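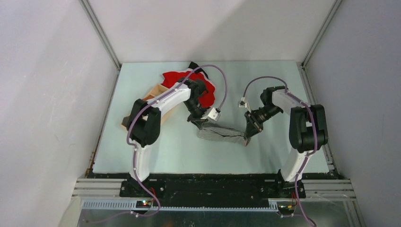 Figure 3. Pièce rayée gris foncé et blanc, plis dans le sens de la longueur ; un vêtement rouge à proximité.

4.2 Le cas des rayures

Notre corpus domestique réunit 200 textiles, dont 63 rayés. Les manuels de rangement consultés traitent la rayure comme un ornement. Pour qui plie, elle tient plutôt du surveillant : le moindre biais s'y lit de loin, alors qu'un uni pardonne à peu près tout (fig. 3). Gavrilă et Soriano, juges de la qualité du pli, ont ainsi noté les rayés plus sévèrement que les unis, y compris lorsque l'écart entre les bords était identique. Harms propose de parler de « pli présentable », notion que nous retenons faute de mieux. Les chaussettes, sur lesquelles les juges ne se sont jamais accordés, sont renvoyées à l'annexe B.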